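Subject: Re: [sim-manip] Traslow 2 planner release, default scenes and the success number
List: sim-manip

I've had the new Traslow release running since early March and I want to push back on a few things in the announcement before everybody moves their evaluations over to it.

The earlier message said:

> The Huda perception node now ships with Traslow by default. On the
> two-arm tabletop scene we ran 3,894 episodes and the full stack
> (detect, plan, grasp, place in tray) finished 80 percent of them.
> The wrist view alone is enough for the detector, so the overhead
> camera can be dropped from most configs. We recommend that people
> retire the old Habte planner wrappers at this point.

Start with "the wrist view alone is enough". Enough for what? The detector publishes a pose for the target every cycle whether or not the target is in view. If it has nothing to go on, it republishes the last pose with the confidence left where it was. I went through the node source twice because I didn't believe it. There is a timeout parameter in the config file, but nothing reads it.

So take a wrist view like this one from the default scene, with the fingers open and the tray at the bottom:

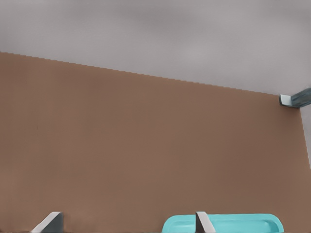
With the stock settings the planner will accept a target pose at a moment like that and plan to it. If the arm then drifts back over the block, you get a grasp and the episode is scored as a success. If it doesn't, the retry logic sends the arm home and tries again, up to 8 times, and a success on the last try counts the same as one on the first. I'd like to see the number with retries set to zero. I asked for that in the issue tracker and got a thumbs-up emoji and a closed ticket.

Second point, dropping the overhead camera. I'm against it. Most of the bugs I have found in this stack I found by scrubbing the overhead stream next to the planner log. The wrist streams tell you what the detector was fed. They tell you very little about what the other arm was up to, and in a two-arm config that is half of your collision problem.

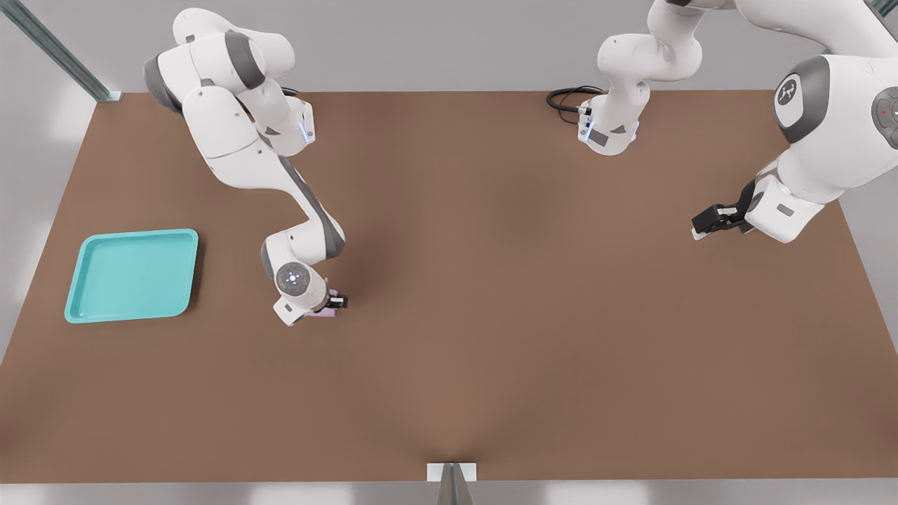

The planner treats the idle arm as a static obstacle, sampled once when the plan request comes in. Fine if it stays parked. If you have a second task queued on it, the obstacle is stale by the time the first arm moves, and the checker will happily report a clear path. The old Habte wrappers resampled at every waypoint. Slow, yes, and the code is ugly, but I'm not retiring them on the strength of one percentage.

Third, color. The detector does well on a pink block and a turquoise tray over a brown table, and I would hope so. I could do that with a threshold and an afternoon. Has anyone on the list run it with the block and the table in similar colors? The Terarthorpe scene pack has a few of those, and it loads with a one-line change to the scene path. If the 80 percent holds up there I'll say so here and mean it.

To be fair to the release, when the block is well inside the view I have no complaint about the pose it gives me. The new config loader is also a big improvement over the old one, and the planner no longer leaks memory on long runs.
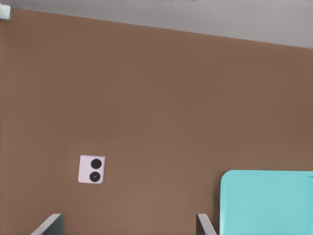 Wrist view, default scene: pink block between the open fingers, tray at lower right.

My trouble is with everything before and after a view like that, and the announcement folds all of it into a single figure.

What I'd ask for, before the defaults change for everyone:

- per-attempt success, with retries off
- the age of the target pose logged at plan time
- the overhead stream left on unless the user turns it off
- the timeout parameter either wired up or deleted

I have a patch for the second one. It adds a timestamp check in the plan request handler and refuses anything stale. It breaks the demo script, which seems to depend on stale poses to get through its opening move, so somebody who knows that script should look at it before I send it in. I can post the diff tonight if there's interest.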